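Drying Household Bedding Indoors: Moisture Load in a Small Bedroom

Student project report, Building Services module
Hiwot Seyoum and Mekdes Tefera

1. Background

Condensation on bedroom windows is a common complaint in the older terraces of Sestwood. Much of the advice given to tenants concerns cooking and bathing, and bedding is seldom mentioned. Bed covers hold a good deal of water after a wash, and in homes without a garden or a tumble dryer that water leaves the fabric as vapour inside the house. Our project looked at how much moisture one wash of bedding adds to a bedroom, and whether opening a window for a short period removes it.

The items considered were a sheet, two pillowcases and a quilted bedspread. The bedspread was expected to dominate, as the filling between the two faces holds water that spinning does not remove.
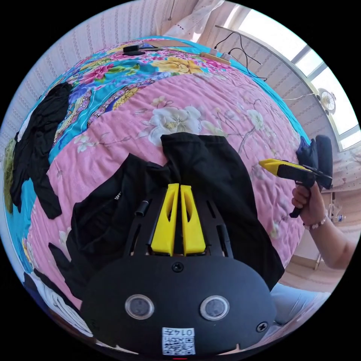

2. Method

The test room was on the first floor of a rented house in Mulholm, with one outside wall and one sash window. A Pesine humidity logger was placed on a shelf at head height, away from the radiator, and a second was kept on the landing as a control. Both loggers were left side by side overnight before the first run, and the small offset between them was subtracted from later readings.

Each item was weighed dry, washed on a standard cycle, spun, and weighed again. It was then hung on a folding airer in the closed room with the radiator held at 18 degrees. Weighing was repeated every 2 hours until the dry weight was reached. The same procedure was followed for 7 runs in October – four with the window shut and three with it open at the top sash.

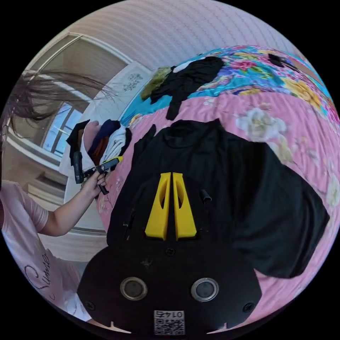 The weight lost by the fabric was taken as the weight of water released to the air. This ignores any drips, so a tray was placed under the airer and its contents were weighed at the end of each run.

3. Results

The bedspread released more water than the sheet and pillowcases together in every run. With the window shut, relative humidity in the room climbed quickly at first and then levelled off, while the landing logger followed it with a delay. Water was found on the lower panes by the following morning in all four closed runs.

With the top sash open the peak was lower and the drying time slightly shorter. The radiator ran for longer, and we did not meter the extra heat. 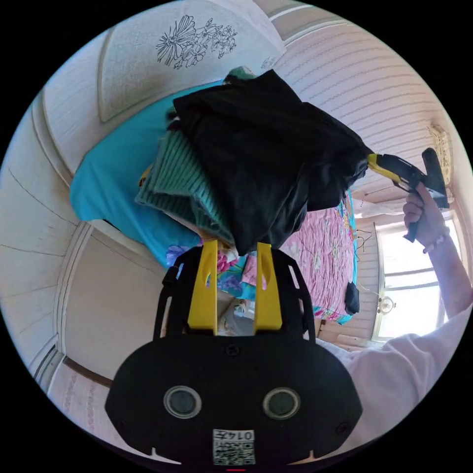
The spread between repeat runs was wider than we wanted. Outdoor conditions varied, and on the Tuesday run rain kept the outside air close to saturation, which reduced the benefit of the open window. The method described by our tutor group at Penrose corrects for this using outdoor vapour pressure, but our outdoor readings had gaps and the correction was not applied.

4. Further work

A repeat with a metered heater would allow the cost of opening the window to be set against the moisture removed. A second spin before hanging should also be tested. It needs no equipment beyond the washing machine, and the weighing procedure can be used unchanged.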